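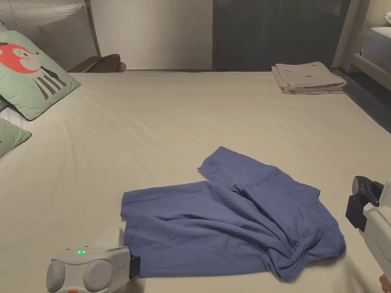

Call for participants: handling cloth with hand-held grippers
Rononex / posted January 2023

Rononex is looking for people to handle clothes and bedding with a pair of hand-held grippers while cameras record what they do. The recordings go into a learning system that is supposed, one day, to fold laundry in a home. I have heard "one day" for long enough that I don't put a year on it, and you shouldn't take this job on the strength of one.

So far we have 981 recordings, of which 348 passed review. The rest were dropped for a hand in the wrong place, a garment off the bed, or a fold no person would want in a drawer. Adding more of the same won't help. We want slower work, done by people who will tell us when an instruction makes no sense.

What you would do

You hold one gripper in each hand and work on a bed. Take a shirt or a pair of pants from a heap, open it out, fold it, set it on the stack, mess it up again. Sleeves are the worst of it. Sessions last two hours with a break in the middle, and your arms will be tired. Most sessions are in furniture showrooms, so expect other people walking around and talking on the phone while you work.

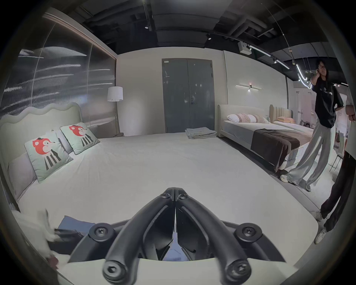

View from one of the grippers, showroom session.

Between takes you fill in a short sheet: which garment, which fold, what went wrong. Please write what happened. Anselmo Vallejo reads every sheet and would much prefer "dropped it, gave up" to a page of check marks.

Who can apply

Anyone 18 or over who can stand for the length of a session and grip with both hands. Left-handed people are especially welcome, as we have too few. You don't need a technical background. If you have worked in a laundry, a hotel or a clothing store, say so, but we will still ask you to fold our way, even where yours is better.

What we don't promise

There is no career path here. We can't tell you that your folds will end up in a product. The Vimine set, our last one, was mostly shelved, and the people who made it were paid all the same. You are paid by the session, including the ones we throw out.

The cameras pick up the room and sometimes your hands. Read the consent form before you sign it. If you change your mind later, write to us and we will remove your recordings from the set, though a system already trained on them can't be made to forget them.

To apply

Write a few lines to Leire Figueroa at the Arroyo office, Room 804, with the times you are free. Skip the cover letter. Sessions run through April, and we stop taking names when the schedule is full.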